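Smoothing out the wobble

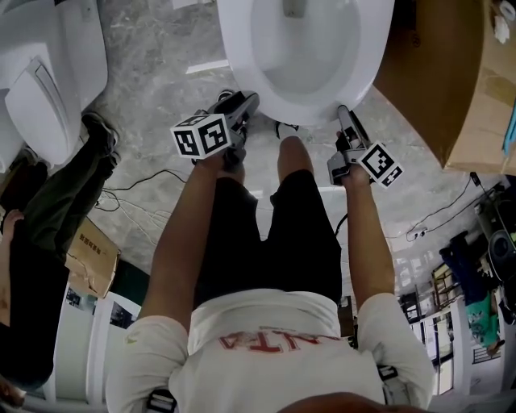 I've spent most of October on the pose tracking code, and I have to say I've grown rather fond of it (my family, less so!). The trouble was the marker cubes. Whenever a wrist rolls and the tracker swaps from one face of a cube to the next, our estimate of the gripper's position used to give a little hop, and the policy would dutifully learn the hop along with everything else.

Lovisa suggested weighting each face by how squarely it's turned to the camera, then running a smoother backwards over the whole recording, and oh, what lovely curves we get now! I re-ran 299 demonstrations overnight on Szabo, our old grey server, and only 3 came out with jumps I'd be embarrassed to show Helmut. Those all have a cube hidden behind a forearm, so next I'm colouring the plots by marker visibility.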